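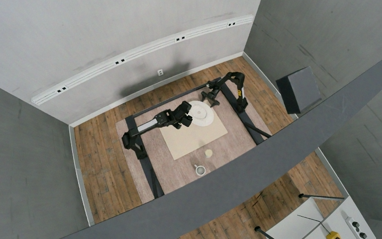 Groupe Manipulation bimanuelle - Laboratoire Ilten

Journal de recherche, novembre, 17 h 40

La deuxième série d'essais en simulation s'est achevée en milieu d'après-midi. Elle portait sur la tâche de l'assiette : deux bras, une planche plate de couleur crème, une assiette ronde et blanche à saisir par le bord. Le protocole reste celui qui a été arrêté au début du mois, à une modification près. L'assiette est désormais placée sur la partie éloignée de la planche, de sorte que son bord dépasse. La pince gauche vient sur le côté, la pince droite se présente au-dessus du bord opposé.

Ce dépassement était l'objet de la série. Lors des essais précédents, l'assiette reposait au centre de la planche et les deux pinces devaient chercher leur prise à plat, presque contre la surface. La politique apprise hésitait longuement, reculait, recommençait. Sur 28 essais conduits avec l'assiette centrée, 15 ont abouti à une prise stable des deux côtés. Avec l'assiette décalée, le nombre de prises stables monte à 19, pour un même total. L'écart est encourageant. Il ne suffit pas à conclure, et il conviendra de refaire les deux conditions avec d'autres graines aléatoires avant de porter quoi que ce soit dans le rapport destiné au programme Althorpe.

Les échecs restants ont été relus un par un. La plupart relèvent du même défaut : le bras gauche entre en contact le premier, l'assiette pivote légèrement sur la planche, et le bras droit poursuit sa descente vers une position qui n'est plus la bonne. La correction visuelle intervient, mais trop tard. Il a été noté en marge que le délai entre les deux fermetures de pince devrait être traité comme une variable à part entière, et enregistré comme telle dans Sivix, ce qui n'est pas le cas aujourd'hui.

Deux essais ont été écartés du décompte, puis remplacés. Le moteur physique y produisait une interpénétration visible entre la pince droite et le bord de l'assiette. Les fichiers sont conservés dans le dossier des anomalies. Le réglage du contact avait pourtant été revu en octobre ; il faudra reprendre la question avec l'épaisseur de collision du bord, dont la valeur a été héritée d'un ancien modèle d'objet et n'a jamais été vérifiée.

S'agissant du décor, la tasse blanche et le petit objet rond jaune pâle ont été maintenus sur le revêtement rose, en avant de la planche. Ils ne participent pas à la tâche. Leur rôle est de mesurer si la politique se laisse détourner par des objets voisins de couleur claire. Aucun des essais de la série ne montre d'approche vers la tasse. Quant au petit objet rond, un seul mouvement douteux du bras gauche a été relevé, trop bref pour être interprété.

Une discussion a occupé la fin de la réunion de 16 heures sur l'opportunité de simplifier la pièce simulée. Le plancher, les plinthes, la longue rangée de prises au mur et les traces sur la paroi de droite alourdissent le rendu sans intervenir dans la manipulation. La position retenue est de les conserver. La méthode Zwahlen, que le groupe cherche à reproduire, suppose un fond visuel chargé pendant l'apprentissage, et une comparaison honnête exige de ne pas s'en écarter à ce stade. Une variante à fond uni sera toutefois préparée, à titre de contrôle, si le temps de calcul le permet.

Reste la question du transfert. Les essais sur le banc réel n'ont pas commencé et rien, dans les résultats du jour, ne permet d'en préjuger. L'assiette du banc est plus lourde que son modèle numérique - l'écart a été constaté à la pesée ce matin - et la masse simulée sera corrigée avant la prochaine série.

À faire demain : relancer l'assiette centrée avec les nouvelles graines ; ajouter l'horodatage séparé des deux pinces ; corriger la masse ; demander au service de calcul une prolongation de la réservation de nuit. La sauvegarde des journaux Sivix est en cours au moment où ces lignes sont rédigées.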